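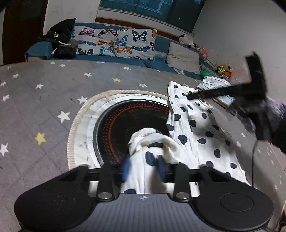 Portable PA and Speaker Check, Andstead Community Hall
Filled in by Mi-kyung Ji, February

Hello again, everyone! I went through all the sound gear before the spring bookings start, and I've written more than the boxes on the form allow, so please bear with me. The ratings are OK, WATCH and FIX.

1. Mains leads and plugs – OK
All 11 leads looked over end to end, with no nicks and no tape repairs. The long orange one had been wound around somebody's elbow again and has a twist in it you could hang a coat on, so please coil it loosely and use the Velcro tie.

2. Main speakers (the Druvitz pair) – WATCH
Both play cleanly at the level we use for dances. The left one has a faint buzz on low notes, which I chased for a good half hour before finding a loose screw on the grille. I've tightened it, but do have a listen next time you're in.

3. Speaker stands – FIX
The locking pin on stand 4 doesn't click home. Please don't use it, even for a short talk, even if you're sure it will hold! I've put red tape on it and ordered a new pin from Lirneck.

4. Battery speaker (the little Hyun) – OK
Charged overnight, then ran from 9 a.m. until well past lunch at half volume. No swelling at the back, and the case was barely warm when I felt it. The rubber flap over the charging socket is getting floppy, so press it shut if you take the speaker outdoors.

5. Wireless microphones – OK
Fresh batteries in both. I walked to the far end of the parking lot, 40 paces, reciting my grocery list, and my husband heard every item.

6. Cables across walkways – WATCH
We have only two rubber cable covers left out of the set. If you've borrowed one – no hard feelings at all – could it find its way back to the closet?

7. Volume limiter – OK
Still set where we agreed with the neighbors. Please leave the small dial alone.

8. Storage closet – FIX
Boxes were stacked against the heater again. I've moved them to the top shelf, and the heater needs clear space on every side.

Next check is due before the summer concert. Stand 4 stays out of use until I take the tape off myself.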